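Filed under: Pilot Reports / Handling & Automation

We use cookies to keep you signed in and to count visits to this page. Accept all | Settings

Progress report: evaluation of the Aseck hand-held gripper kit
Prepared by Wilson Tello for the Pamia equipment fund
Period covered: start of pilot to end of February

1. Purpose of the pilot

The fund paid for a trial of the Aseck kit so that Pamia could decide whether to buy it for the Kultenen table-service project. The kit is sold as a way to record handling tasks by hand. An operator holds the gripper tool, does the task, and the recording is later used to train a robot arm. The supplier is Urrego, which also provides the processing software and the first year of support.

The fund asked for answers on three points: whether staff without a robotics background can use the kit, whether the recordings are good enough to train on, and what the kit would cost us in time once the supplier's people are not in the room. This report answers the first, gives a partial answer to the second, and sets out what we still need for the third.

2. Work completed

We recorded 3118 demonstrations in the period. The target in the grant letter was lower, but a good share of ours are short single-grasp runs, so the two numbers should not be compared directly. The tasks were picking up cloths, laying cloths on a table, moving cups and small pots, and clearing a table.

Recording was done with four operators. Two had used a gripper tool before and two had not. The new operators were given a half-day session on Wednesday of the first week and then worked with the written guide. By the second week their rejection rate was close to that of the experienced pair. On cups it was the same.

Cloth work took more time than planned. A cloth that hangs over a table edge is easy to reach but hard to grip twice in the same way, because the folds fall differently each time. We changed the procedure so that operators approach from below the edge, stop, and then close the fingers. This added time to each run and cut the number of failed grasps.

3. The kit in use

Weight and grip. The tool is comfortable for short sessions. Both new operators reported a sore wrist after long ones, and we now limit sessions and rotate. The supplied handle has one size. Urrego has said a smaller handle is planned but has given no date, and we have not counted on it.

Fingers. The curved fingers hold cloth and light cups well. They are less good on thin flat items lying on a hard surface. Operators worked around this by sliding the item to the edge first. That is acceptable for our tasks, but the trained arm will copy it, and the project team should know that before it plans the clearing sequence.

Camera view. The wide lens takes in the work area and a large part of the room, which helps the software work out where the tool is. It also means that people and equipment moving nearby end up in the recordings. We have put up a notice at the door and all staff on the floor have signed the consent form. Visitors are asked to sign as well.

Tracking. Position tracking was reliable at the large table. It was weaker when the tool was held low, close to the floor, and when the operator turned quickly. Most of the runs we rejected were lost for this reason. A firmware update arrived late in the period and we have not tested it enough to say whether it helps.

Setup. The guide states that the kit can be ready in a few minutes. Our own figure is longer, mainly because of calibration, which has to be repeated if the kit is packed away. We now leave it set up between sessions.

4. Data quality

A sample of the recordings was processed by Urrego and returned to us. Cup and pot tasks came back with few problems. Cloth tasks were mixed. In some of them the closing of the fingers was marked too late, so the software treats the first part of the grasp as approach. Urrego has accepted this as a fault on its side and is reprocessing the batch at no charge.

We have not yet run a full training cycle on the arm. The arm at Kultenen dates from 2014 and needs a new controller before it will accept the output files. The controller is on order. Until it is fitted we can only check the recordings on screen, and I would not want the fund to treat that as proof that they are suitable.

5. Costs and staff time

Spending is within the approved amount. The only unplanned item was a second set of finger pads, bought after the first set began to lose grip on smooth cups. Pads should be treated as a regular expense if we buy.

Staff time is higher than forecast. Roughly a third of it went to sorting and labeling, which the original plan did not list as a separate task. If the pilot is extended I recommend that labeling be given its own line and its own person, so that operators are not doing it at the end of a session when they are tired.

6. Open issues

- Controller for the Kultenen arm not yet delivered.
- Reprocessed cloth batch due back from Urrego.
- Firmware update to be tested at floor level and with fast turns.
- Price for additional kits quoted by phone only. A written quote has been requested.
- Storage: recordings are larger than expected and the current drive will not hold another period at this rate.

7. Request to the fund

I am asking for the trial to be extended so that one full training cycle can be completed on the arm. No extra equipment money is needed apart from storage and pads. My view at this stage is that the kit is usable by ordinary staff and that the supplier responds when something goes wrong. I am not ready to recommend purchase until we have seen the arm carry out at least the cup task and one cloth task from our own recordings.

The next set of sessions will stay with cloths at the large round table, using the revised approach from below the edge. The processed results will be sent to the fund as soon as they are returned.
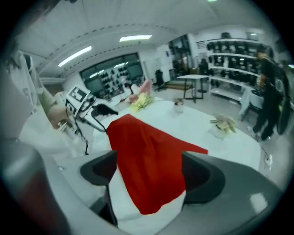

Copies of the operator guide, with our changes marked, are available from me on request. The session log is kept with the kit and can be read there at any time.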